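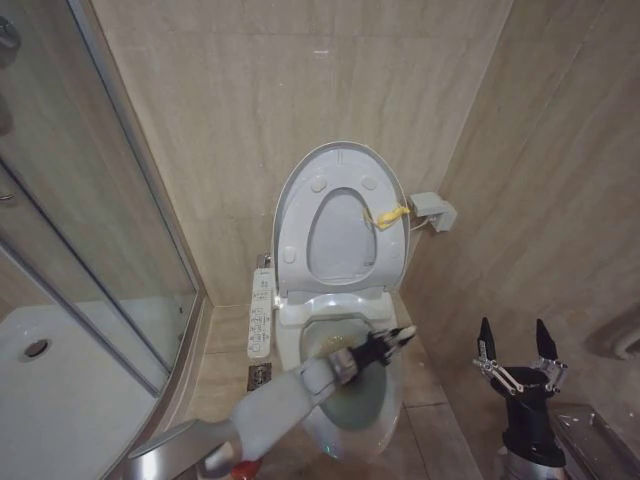 Page last changed 21/10/2010 by Skidmont Media Desk

Home | Rooms | Fittings | News | Contact
News > Releases > Bathrooms

SKIDMONT BRINGS THE SMALL BATHROOM TO GANDORHOLM

Skidmont, the bathroom refit firm, today announced the opening of its Gandorholm service, which is devoted to the sort of bathroom in which the door and the knees are in regular dispute.

The Gandorholm package covers wall panels in beige and tan stone patterns, a toilet with a side-mounted bidet control, and a cleaning visit on request. The marble look has been popular since February, particularly among people who have priced marble.

The company recommends that the lid and seat both go up before any cleaning begins. This advice was tested in 30 households and met with resistance in five of them. The underside of the seat, its bumpers and the hinge are all included in the visit, as is the back of the bowl, an area many customers prefer to discuss by email.

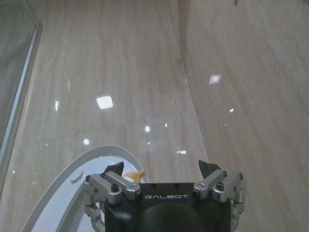
Glossy finishes get their own line on the quote. A polished wood-grain surface shows every ceiling light in the room, and it will show a smear with the same enthusiasm. Skidmont uses a soft cloth and goes with the grain, then has another look from the doorway.

Bookings in Gandorholm and Chambi open immediately, with Prevov to follow once the company has found somewhere there to park. Nearly 217 people have joined the waiting list. Visits take 2 hours, and customers are asked to have the hallway clear and the good towels put away.

Colour samples are available by mail.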